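Thread: Toaster trips the kitchen RCD, but only on the second round
Reading time: 4 minutes

gavia_f
Looking for a second opinion before I start pulling sockets off the wall. The house is a terrace in Okamcombe, rewired before we bought it. The kitchen ring is on a split board, with one RCD covering the kitchen and the utility room.

The toaster runs a full cycle without trouble. If I put a second round in straight away, the RCD goes within a minute. The MCB stays up every time. The fridge and the washing machine are on the same RCD. If the toaster is left to cool for an hour it will do one round again.

I have emptied the crumb tray and checked the plug. Fuse is the right one, terminals are tight, no scorching.

aarne_s
RCD and not MCB means earth leakage, so you can forget overload. Heating elements of this sort are resistance wire wound on mica sheet. Mica itself doesn't mind heat, but crumbs and grease that have charred on to it will conduct a little, and more so when warm. Leakage from live to the metalwork goes up as the thing heats, and on the second round it reaches the trip point.

Try it on a socket fed from the other side of the board. If it trips that one as well, the toaster is at fault.

M. Balaskas
I would not be so quick to blame the toaster. A 30 mA device is allowed to trip anywhere between half its rating and its full rating. The washing machine filter will leak a milliamp or two all day, and the fridge adds its own. If the standing leakage on that RCD is already high, a toaster in fair condition could be the last straw. Unplug the washing machine and the fridge, then run two rounds. Switching off at the socket is no good for this if the switch is single pole, as the neutral stays connected.

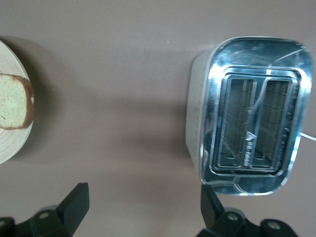 The other thing I would want to know is whether it trips when an element is on or as it pops. If it goes at the pop, I would look at the switch contacts and anything else switching off at the same moment.

gavia_f
Element on, well before it pops. Both tests done this evening.

Washing machine and fridge unplugged: still trips, but took longer, nearly to the end of the second round. Toaster in the front room on the other RCD: did two rounds, tripped on the third.

aarne_s
There you are. Two RCDs, same toaster, same pattern. Bin it.

M. Balaskas
It took longer with the other loads removed, which is what I said. Both things are true. The toaster leaks and the kitchen side has a fair amount of standing leakage. Replace the toaster by all means, but get somebody to put a clamp meter round the tails of that circuit.

samira_r
I do portable appliance testing for a living. An insulation test cold will very often pass one of these with room to spare. I had one last November that read well over the limit at 500 V cold and dropped to a fraction of that after two cycles. Unplug it after a run and test while it is still hot, live and neutral joined, to earth. If the reading falls away, you have your answer.

Please don't go poking about inside with a knife or an airline. The wire is brittle after a few years and the mica flakes.

F. Tsolakis
Disagree on the airline. Low pressure, unplugged, upside down, outside. I have cleared a couple that way and they stopped tripping.

samira_r
And how long did they stay cleared? Loose crumbs are one thing. Carbon baked on to the mica does not blow off. I would fail it and move on.

F. Tsolakis
One did another four years. The other I gave away, so no idea.

gavia_f
Borrowed a tester from work. Cold: off the top of the scale. Hot, after two rounds: 0.02 megohm. By my sums that is more than 11 mA at 230 V, which added to the rest would explain it.

aarne_s
An insulation tester uses DC and you are comparing it with AC leakage, so treat the sum as a guide only. The reading is a clear fail all the same.

gavia_f
Understood. It has gone in the small electricals skip with the flex cut off. Electrician is booked to measure the kitchen circuit and quote for RCBOs, so each circuit has its own protection. I will post the figures if they are of interest.

M. Balaskas
They are. Ask for the standing leakage with everything plugged in as normal, and again with the washing machine out.

Comments (3)

Ifigeneia X.
Had the same with a kettle. Passed cold, failed hot.

old_gavalas
RCBOs are well worth the money. We lost 600 pounds of frozen stock in the shop when a shared RCD went overnight.

Ifigeneia X.
Freezer on its own circuit now, I hope?

Contact the moderators | © Baremum Forums | Back to top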